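Home Start Here Recipes Jam & Preserves Garden FAQ Contact

Strawberry Jam FAQ: Your Questions, My Answers

Posted by Lesego Magagula
Sep 11, 2023
200 shares 10 comments

My strawberry jam post gets more mail than everything else on this site put together, and I love it! Jam people are the best people to hear from. A lot of the same questions come up, though, so I've gathered them here with the longest answers I could get away with. If yours isn't in the list, leave it in the comments and I'll add it when I do my next round in December.

Which strawberries make the best jam?

Small ones! The big supermarket berries are mostly water, and they take forever to cook down. Small berries have more flavor packed in, more seeds (I like the seeds, more on that below) and they hold their shape a bit better in the pan. If you can get to a pick-your-own farm, go early in the season and go in the morning. I drive out to Ngcobo, the farm past the water tower, and I come home with more than I meant to every single time.

Don't pick only the ripe ones. I aim for mostly ripe berries with a handful that are still pale around the shoulders. Slightly underripe fruit has more pectin and more acid, and both help the jam set. Skip anything mushy or moldy. A bruise can be cut out, but mold means the berry goes in the compost.

Can I use frozen strawberries?

Yes, and please do! Frozen berries are picked ripe, they're already hulled, and they let you make jam in the dead of winter when you need it most. Thaw them in the sugar overnight in the fridge, in a covered bowl, and use every drop of the juice that comes out. Weigh them while they're still frozen. If you thaw first and drain, your fruit-to-sugar balance will be off and you'll have thrown away the good part.

The texture will be softer, with fewer whole pieces. I think it's lovely on toast.

How much sugar do I really need?

My usual batch is two pounds of hulled berries to a pound and a half of sugar, plus the juice of one large lemon. That makes a soft, spoonable jam, sweet but still tasting like fruit. Some old recipes go equal weights, and you'll get a firmer set and a longer life in the fridge once it's open.

Can you go lower? You can, but then you want a low-sugar pectin and you want to follow the leaflet in the box exactly. Sugar does a lot of work in a classic jam besides sweetening it. It holds on to water and helps the pectin link up. If you simply cut it in half in a regular recipe, you'll be boiling and boiling and you'll end up with strawberry sauce. Delicious on pancakes, but it won't behave like jam.

Do I have to add pectin?

I don't, most of the time. Strawberries are low in pectin, so without it you're relying on lemon juice, sugar and a good hard boil. The jam comes out softer and darker, with a deeper cooked flavor. With pectin you boil for much less time, so the color stays bright and the flavor is fresher, and you get more jars out of the same fruit.

Try both! My friend Mpho Mthembu is firmly in the pectin camp and her jam is gorgeous, clear and red like stained glass. We swap jars every summer and we've each stayed exactly where we were.

If you'd like a middle road, grate a tart green apple into the pot, peel and all. It melts away and gives you a bit of extra pectin without changing the flavor much.

What's this about leaving the berries in sugar overnight?

It's called macerating, and it's my favorite step. You layer hulled berries and sugar in a big bowl, cover it, put it in the fridge and go to bed. By morning the berries are sitting in a deep pink syrup. The sugar draws the juice out and goes into the fruit in exchange, and the berries are less likely to fall apart in the pan.

You also don't need to add any water to get started, and the bottom won't scorch while you wait for the juices to run. If you only have a couple of hours, that's fine too. Give it a stir now and then and get going when most of the sugar has turned wet.

How do I know when it's done?

The big one! More jam has been ruined by guessing here than by anything else, and most of it was mine.

I use the cold plate test. Put a plate in the freezer before you turn on the stove. When the bubbles have gone from small and frothy to big, slow and glossy, take the pan off the heat, drop a teaspoon of jam on the cold plate and put it back in the freezer for a minute or two. Then push the edge of the blob with your fingertip. If the surface wrinkles, you're done. If it runs back together like syrup, put the pan back on the heat and try again after a few more minutes.

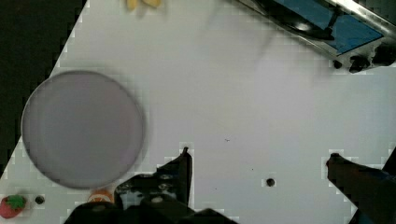

Always take the pan off the heat while you test. I skipped that for years, and the jam kept cooking happily away while I stood at the freezer. A few minutes is the difference between a soft set and something you could patch a tire with.

If you prefer a thermometer, you're looking for 220°F at sea level. Take off two degrees for every thousand feet you live above that. I still do the cold test as well - thermometers drift, and the tip has to be properly in the jam and not resting on the bottom of the pan.

My jam didn't set. Can I save it?

Usually! First, wait. Jam can take a full day to firm up, and sometimes two. Leave the jars alone on the counter and don't tilt them to check (I know, I know).

If it's still runny after that, tip it all back into a wide pan, add another tablespoon of bottled lemon juice and bring it up to a hard boil again. Test it the same way as before. Then it goes into clean, hot jars with new lids, and you process it again from the beginning.

Or relabel it as syrup and stir it into yogurt. I've given away many jars of "syrup" and had thank-you notes for all of them.

And if it set too hard?

Warm what you need in a small saucepan with a splash of water or apple juice. It loosens right up. Very stiff jam is wonderful in thumbprint cookies and between cake layers, where a soft jam would run out the sides.

Why is all my fruit floating at the top?

Air! Fresh berries are full of it, so they bob up when you pour. Macerating helps a lot. Letting the finished jam stand in the pan for five minutes, with a gentle stir or two, helps even more. It thickens just enough to hold the pieces where they are. If you're canning, don't let it stand longer than that, as you want it to go into the jars hot.

Do I need to skim the foam?

It's harmless, so this is purely about looks. I skim at the very end with a wide spoon and eat it on bread over the sink. A small knob of butter, half a teaspoon or so, stirred in at the start keeps most of the foam from forming.

What pan should I use?

Wide and heavy. Width matters more than depth, as you want steam to escape quickly. The jam will rise up alarmingly when it boils, so don't fill the pan more than a third of the way. Stainless steel or enamel is great. Stay away from bare aluminum, which can react with the acid in the fruit.

Mine is an enameled Hara that I bought secondhand. It has a chip on one handle and I'm very attached to it.

Can I double the recipe?

I wish! A double batch takes much longer to come to a boil and longer to cook down, and all that extra time dulls the color and wears out the pectin. Make two single batches one after the other. You'll have the jars and the mess out anyway.

Do I have to water-bath can it?

Only if you want to keep it on the shelf. For shelf storage, please process your jars in a boiling water bath, with a quarter inch of headspace, for 10 minutes at lower elevations and longer if you live higher up. Look up the chart for your area and follow it. The old habit of flipping the jars upside down to seal them isn't reliable, and neither is melted wax.

If that sounds like too much for one afternoon, make refrigerator jam. Same recipe, clean jars, straight into the fridge once it has cooled. Eat it within three weeks. It also freezes beautifully in straight-sided containers, with half an inch of room at the top.

Can I reuse old jars and lids?

Canning jars, yes, as long as there are no chips or cracks around the rim. The screw bands, yes, if they aren't rusty. The flat lids, no. They're made to seal once. Old store-bought jars are fine for fridge jam, and I keep a whole shelf of them for giving away.

What can I add for flavor?

So much! A split vanilla bean. A few turns of black pepper (trust me). A spoonful of balsamic vinegar at the end. Rhubarb is the classic partner, and I swap up to half of the strawberries for it, though I'd wait until you've made the plain version once or twice and know what it should look like. Fresh basil is lovely too - drop a whole sprig in for the last few minutes and fish it out before you fill the jars.

Can I leave the seeds in?

Of course. I always do. If somebody in your house can't stand them, push half the cooked fruit through a sieve and leave the rest chunky.

10 comments

Related posts
Peach Butter in the Slow Cooker
How to Hull a Strawberry With a Straw
Rhubarb: When to Pick, When to Stop
Marmalade for Impatient People
My Favorite Biscuits for Jam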